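# The Pink Box at Khumalo Street

The best table at the August swap was the one with the little soft things, and I will argue with anybody who says it was the cakes!

I should explain that in our building we trade. We've done it every summer since I moved to Drostton, and the rules are painted on a board by the mailboxes. You bring what you don't need, you take what you love, and you pay in tokens, which are old bus tokens from the Sendodberg line (there are 2,101 of them in a cookie tin, and yes, I was the one who had to check). My sister and I got the soft things that year. I was thirty-four years old and I ran up two flights of stairs to tell her.

"Plushes," I said. "And hair things. And charms!"

"How many?" she said, already reaching for her shoes.

We spread the striped cloth over the table, the one our aunt brought back from Prutden, and I have always loved that cloth. It's the kind of pattern that makes your eyes hop. Put anything on it and it looks like something in a store window. Then we opened the pink box and started looking through what people had left us.

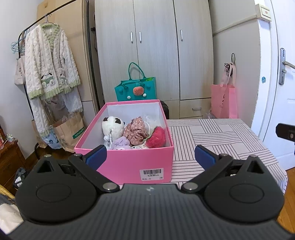 My sister is a sorter. I'm a hugger. She wanted everything in families, animals with animals and fabric with fabric, and I wanted to pick each one up and say hello to it first. We have been having this same argument since we shared a bedroom, and it has never once been settled, and I hope it never is.

"The panda goes in front," I said.

"The panda won't even look at us."

"The panda is shy! Turn him a little."

She turned him a little. He was white and fluffy, with brown ears, and he had a clasp on him so you could hook him to your bag and take him to work. I could see exactly the kind of person who would choose him. I could see her on the bus, one thumb rubbing his ear all the way to Sendodberg.

Then she lifted out the scrunchie and stopped talking.

It was dusty pink with small white flowers. You'd have walked past it. But our mother had a dress in a print so close to that one that I felt it in my stomach before I knew what I was remembering. She wore it to the lake. She wore it to my school play, when I was a turnip and had one line and said it twice because I enjoyed it so much. After she died we packed up the house in one long weekend, too fast, and the dress went somewhere. A bag, a church, a truck. We each thought the other one had it.

"It's not the same," my sister said.

"No."

"The flowers were bigger."

"They were yellow in the middle, too."

"They were not yellow in the middle."

"They were a little bit yellow!"

And then we were both laughing, the kind where you have to hold on to the table. A man setting up jigsaw puzzles across the room asked if we were all right. We told him we were wonderful. We were, too.

What I love about small things is how much they'll hold. A house is too big to remember all at once. I've tried, lying in bed, going from room to room, and I always lose the upstairs. But give me three inches of flowered cloth and I've got the whole lake, the wet towels, the thermos with the dent, the way she'd shake the sand out of that dress and say she was leaving the beach where she found it.
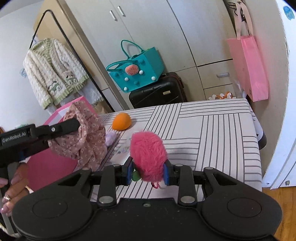 By noon we had customers, and I was in my glory. I told every child who came near that the pets were all looking for homes and that some of them were very picky. A boy in rain boots wanted the shaggiest one we had, the little oval pink puff with fur going in every direction and its own tiny pink-and-white charm dangling underneath. He asked me what it was. I said I'd been wondering that all morning. He thought hard and said it was probably a peach that had gotten scared. I have never heard a better answer to anything! I'd have given it to him for nothing, but he had his token ready in his fist and was very proud of it, so I took the token and thanked him like a banker.

The orange went next, the half one with the round top. A woman wanted it for her desk. She squinted at it and told me it would help her through the afternoons, and I believed her.

My sister handled the serious trades. She got a lamp for the hallway and a promise of tomatoes. She talked a teenager into the lavender one by pretending she didn't want to part with it, and then I think she really didn't want to part with it, and had to go stand by the window for a minute.

The scrunchie stayed where it was. People picked it up. Each time, the two of us went quiet and very interested in our own shoes. One girl tried it on her wrist and held it out to see, and it looked so pretty on her that I nearly told her so, and I'm ashamed to say I coughed and mentioned the cakes.

At four o'clock my sister put a token in the dish.

"What's that for?" I said.

"You know what it's for."

I put one in beside it. That made it half mine, fair and square, and we shook hands on the terms. She has it from Sunday to Wednesday. I have it the rest of the week, and I'm wearing it now, and they were a little bit yellow in the middle.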